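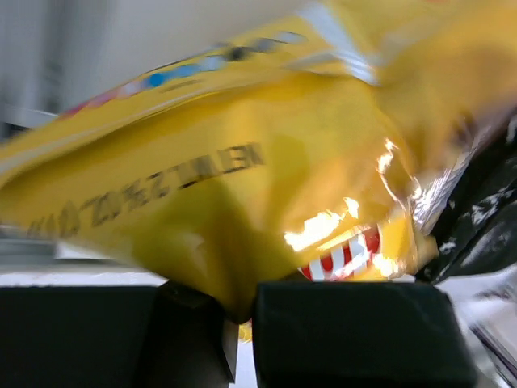

Last changed: September 16, 2024

A snack bag is a small, sealed packet of thin, flexible film used to sell crisps, puffs, nuts and similar foods. In British usage it is often called a crisp packet, whatever is inside it.

Construction

Most snack bags are made from a flat roll of printed film, folded into a tube and sealed along the back, then closed at each end with a crimp. The crimp is the ridged strip at the top and bottom, and it is usually where the bag is meant to be opened. Many are laminates with a very thin metal layer, included to keep out light, air and damp. Makers tend to describe the result as "easy open", a claim that many people with a split bag in their lap would dispute.

Size and labelling

Packets sold in the United States carry a net weight, as in the marking NET WT 2.5 OZ on a yellow bag. The figure refers to the food alone. It says little about the size of the bag, which also holds a good deal of gas, generally nitrogen. The trade explains the gas as a cushion against breakage. This is true as far as it goes, but it does not show that every bag needs as much of it as it gets.

Colour

Bright colours are common, and some guides state that yellow stands for cheese or for plain salted. There is no general rule. The makers Sastico and Bandell use yellow for 2 different flavours, and Kawaguchi has changed its own colours three times.

Storage and disposal

Opened bags are often rolled down and held with a clip. The Sesta clip is sold with the promise of 11 days' freshness - the leaflet does not say how this was measured, or with which snack.

Laminated film is hard to recycle and is refused by many household collections. Shop take-back schemes exist, though what becomes of the bags afterwards is not always published.

See also: Crisps; Food packaging; Bag clip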